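To: cell-maintenance list
From: Simulation Support Desk, Merrick
Date: Jan 24, 2024
Subject: Re: Falico cell, wrist view and pedestal offset

Dear colleagues,

The Support Desk thanks the Cekasa group for its message, the relevant part of which is quoted here.

> We have loaded revision 218 of the Falico cell and cannot obtain
> the same reach over the table as in revision 76. Please confirm
> whether the pedestal is meant to touch the table, and whether the
> wrist view should show the fingertips at all times. We do not wish
> to alter the scene file until we have your reply.

On the first point, the pedestal is intended to stand directly against the side of the table. Any gap introduced on import should be closed before the arm is moved. The rendered view from the side of the cell may be used for comparison, with the gripper open and pointing down over the far part of the tabletop.
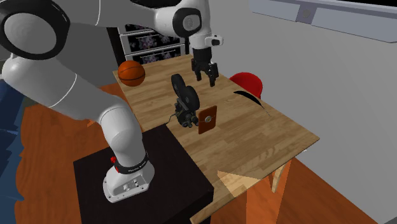 Sites that have edited the pedestal height themselves are asked to restore the value supplied in the file and to reload the arm afterwards. The arm must not be shifted separately from its base. Under ticket 229, three sites reported a reach fault which was traced to this practice.

On the second point, both fingertips should remain within the wrist view when the gripper is fully open. If only one is visible, the view has been attached to the wrong link and should be reassigned in the Cakell editor. The objects on the table need not be removed for this check.

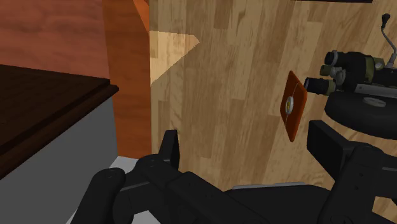
Wrist view, gripper open, with both fingertips visible at the bottom.

Patches of light on the table surface are not to be treated as a mounting fault and do not require a ticket. Where the fingertips appear but the table does not, please send the exported settings to the Desk without further changes.

Revision 76 will remain available for download until August, after which requests relating to it will be closed. Replies should be sent to the list, quoting the revision number in the subject line.

Yours faithfully,
Simulation Support Desk
Merrick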